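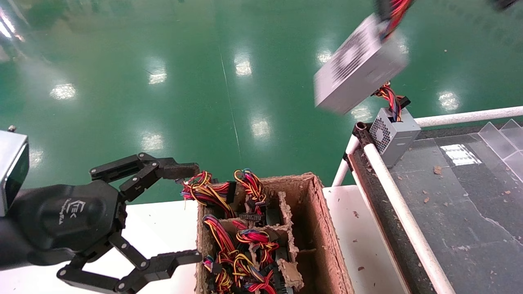 Packing bench, Saturday, started just after eight

Coffee first, then the power supplies. I promised myself I would write this one up properly, because the last entry on the packing bench was four lines long and one of them was a grocery list. So, for my own sake and for whoever has the bench next week, a slow and complete account of where we are with the trays.

The order is the Pastier one, power supplies going out in the brown molded pulp trays with the dividers. On paper it is 1194 units altogether. We have 700 of them booked out already, and I am in no hurry to think about the rest before lunch. The supplies themselves are no trouble at all. They are metal boxes, they have good square corners, they sit where you put them. The wires are another matter. Every unit has its own head of hair, red and yellow and black, and the hair has opinions. You set a unit down nicely and the bundle springs up over the side of the tray and hooks its connector on the neighbor's.

I spent the first part of the morning on the question of what goes in first. The Tunstall sheet says unit first, then fold the harness over the top. I have tried it that way plenty of times and I can make it work, but the folded harness stands up proud of the divider and the lid sits on it like a hat on a haystack. What I like better is to gather the bundle loosely, lay it down along the wall of the compartment with the connector end at the bottom, and then let the unit down beside it. It takes a little longer. The tray closes flat, though, and when I opened one again after carrying it the length of the shop everything was where I had left it.

(Note on gathering: loosely means loosely. No tight bends right where the wires come out of the housing. If it feels like you are wringing out a dishcloth, let go and start over.)

Now the trays. I am fond of them and I want that on record before I complain. They are light, they stack, they smell faintly of wet newspaper when a new bale is opened, and a corner that gets knocked just goes a bit soft. But the dividers in this batch from Cliststead are rough along the top, and the rough edge catches wires. I went through 94 trays before the break and set aside the ones where a divider had torn far enough down that it no longer kept two compartments apart. A ragged edge alone is fine, use it. A tear that reaches halfway to the floor, put the tray on the bottom shelf with a pencil X on the end wall.

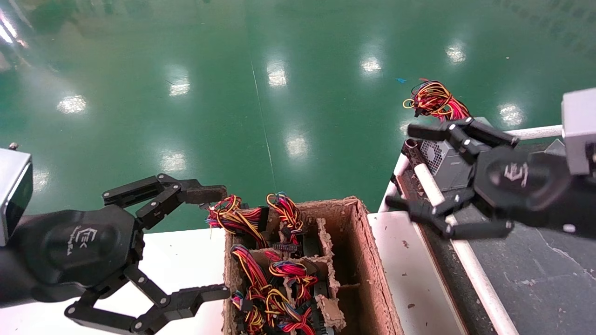
Leave yourself one compartment clear for as long as you can while you fill a tray. I used to work straight across from left to right and then wonder why my hands had nowhere to go at the end. With a space open you can park a connector in it for a second, or shift a bundle over and get a look at the one underneath. It is the same trick as keeping one burner free when you cook for a crowd, and my mother would be pleased to know it had finally sunk in.

On tangles, which deserve their own paragraph. Pull from the connector end and you will make a knot, every time. Lift the whole mass a few inches, give it a small shake, and find the wire that is lying on top of everything else. Start there. The big multi-pin plugs are usually the culprits, so ease those out before the small ones. I had one tray this morning that cost me 45 minutes – my own fault, I had piled the harnesses in any old way the evening before and gone home whistling.

Other odds and ends, before I forget them. The bench wants a wipe, there are pulp crumbs everywhere by mid-morning and they get in the vents if a unit is laid face down, so lay them face up. The tape gun from the Skirnomlow job is back in its drawer and cuts cleanly again. We are low on the wide labels. I have moved the stool to the other side, and if that annoys anybody please just move it back.

Still to settle: whether to go on with my way of laying the wires or ask Tunstall to change the sheet. I would like to pack another dozen trays each way and carry them both out to the dock and back before I bother anyone about it. I will pull those from the new bale on Monday and write the results on the next page, under the tape measure sketch.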